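We use cookies to remember your reading preferences. Accept all | Manage choices

The Long Way to Eltamow

By Zuzana Skála
July
46 shares | 44 comments

My aunt Mila decided to leave the flat in Hrubý Street on a morning so warm that the butter had given up and gone flat in its dish, and she told me over the telephone in the voice she used for the weather.

"I'm going to Eltamow," she said. "There's a room with a window over the river, and they'll let me bring the chair."

I knew which chair. Everyone in our family knew which chair. It was green, or had been, and it had come up four flights of stairs on my uncle's back the year they were married, with my aunt walking behind him telling him to mind the paint. He had minded the paint so carefully that he'd put one of the legs through the glass of the landing window instead, and they had paid for that window in small instalments until my cousin was old enough to walk.

So I took the early train, with a bag of rolls and a borrowed pair of gloves, and when I got there she had packed precisely one box. It held a jar of buttons, a torch, and a library book about lighthouses that should have gone back before I was born.

"I've been getting on," she said.

We began in the kitchen, which seemed the sensible place, and it took us most of the morning to empty a single drawer. Every object in it had to be taken out and held up to the light and asked about. There was a corkscrew from a cousin's wedding, and a key that opened nothing we could find, though we tried it in every door and in the piano, and a photograph of a dog neither of us could name. My aunt was sure it had been a good dog, though. You could tell by the ears.

"Put him in the box," she said, and I did.

After lunch (the rolls, with the flat butter, and a tomato she had been saving on the sill) she sat down in the green chair and told me about the letters. I had never heard of any letters. She said it lightly, looking at her hands, and then she pointed to the top of the wardrobe, where there was a hatbox with its lid tied down.

My uncle had worked away, you see, in those first years. He mended the machinery at the Iruneo mill, which was two trains and a bus from anywhere, and he came home when the mill let him. In between he wrote to her. He was a man who could sit through a whole Sunday dinner and say only that the potatoes were nice, and I had loved him without ever being certain what he thought about anything. But he had written to her every evening he was gone, and she had kept them all.

"Six hundred and thirty-eight," said my aunt. "I counted them the winter he died. It gave me something to do."

I untied the lid. They were tucked in on their edges like slices of bread, and the whole box smelled of dust and pencils.

"Read me one," she said. "Any one. My eyes are no good in the afternoon."

I had expected something grand, I suppose. What I took out was a single page about a bird that had got into the mill and wouldn't leave. He had tried crumbs and he had tried opening the big doors, and in the end he had simply sat up on the gantry with it through his dinner break, so that it should have some company. *It is a plain sort of bird,* he had written, *but it looks at me the way you do when I have said the wrong thing, and I find I don't mind staying.*

My aunt laughed until she had to take her glasses off. Then she was quiet for a while, and I went and filled the kettle and took rather a long time over it.

We read eleven more before the light went. He wrote about soup, and about a hole in his boot, and once, for almost a whole page, about a pear. By then we had packed two boxes and it was perfectly clear that the van would come in the morning and find us nowhere near ready, and my aunt didn't seem to mind in the least.

"He'll have to wait," she said. "The van man. I'll give him coffee."

She did, too. He was a large, gentle young man called Pavel, and he drank it standing up in the empty front room while she told him about the landing window. Then he put the green chair on his shoulder as if it were a coat and started down, with my aunt one step behind him and me behind her, holding the hatbox in both arms.

"Mind the paint," she said, at the third floor.

"Yes, missus," said Pavel.

She stopped at the new glass on the landing, which was no longer new at all, and laid her hand flat against it for a moment. Then she caught up with him.

I go out to Eltamow when I can. The chair is by the window, and she has put the dog on the sill in a little frame. We have got as far as his second spring at the mill, where there is trouble with a belt and a landlady who waters the milk, and my aunt won't let me look ahead.
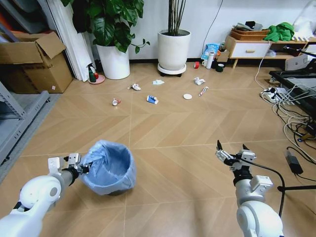

Bits and pieces on the floor, and a bin with a pale blue liner.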